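### 3.2 Lodging and length of stay

Overnight visitors to Purkard were sampled at the ferry landing in October. Of the 500 questionnaires handed out, 80 were set aside because the respondent had not slept in the town. Lodging was coded in three classes (hotel, guesthouse, rented room), following Gatti and Umali's earlier work on the Navickas canal district.

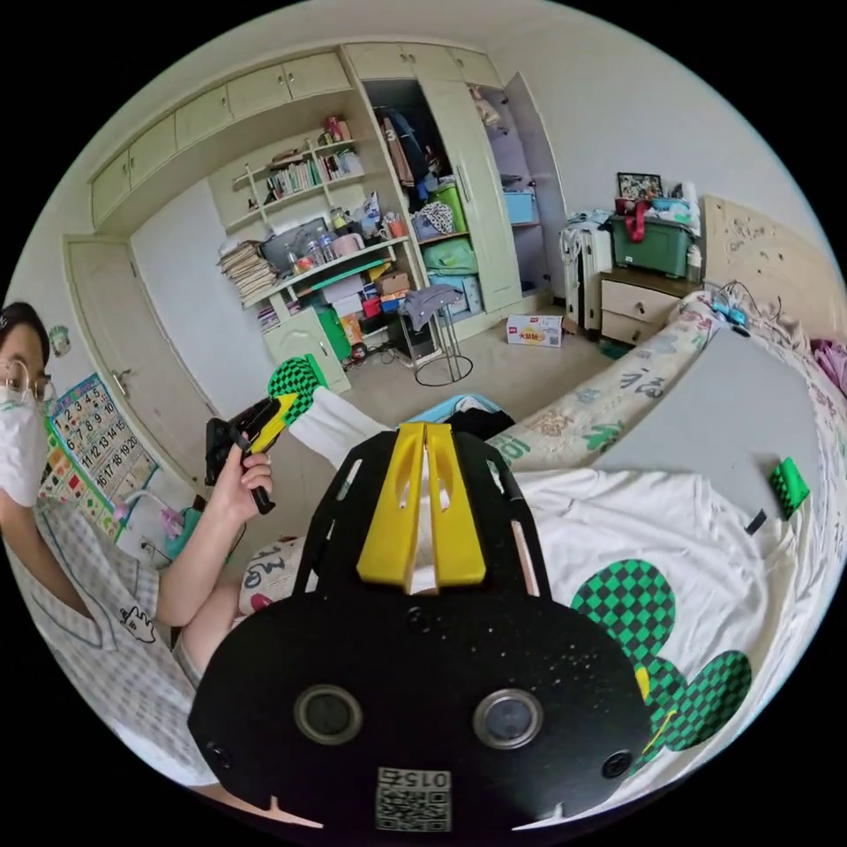

Rented rooms are concentrated in the lanes behind the Nurner bridge, where day-trip traffic thins out after 6 p.m. Most are let by resident families, and few appear in the town register. Rooms were entered on the survey form by bed, window and access. Fig. 3 was taken in a room with a bed, at a moment when the person at the lower right had on glasses, a white face mask and a light checked shirt. Room size was not used as a predictor, as hosts measured it in different ways.

Nightly rates were taken from the Metier booking index and checked against posted prices. Where the two differed by more than 20 percent, the posted price was kept.
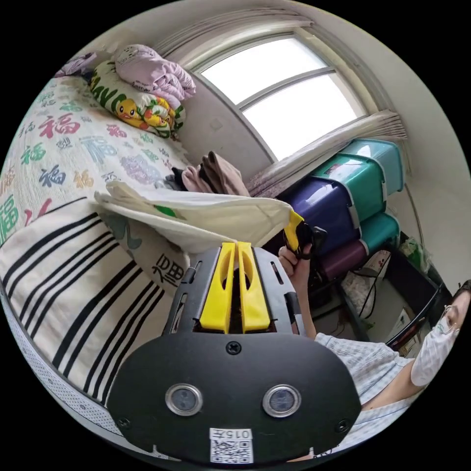

**Figure 3.** Furnishing was scored separately from price. The score covers bedding, storage and wall decoration, each marked as plain or patterned. Under this scheme a white quilt printed with the character "福" in several colors is marked as patterned, as is a white pillow with bold black stripes. Scores were then compared with length of stay within each lodging class; the results are given in Section 4.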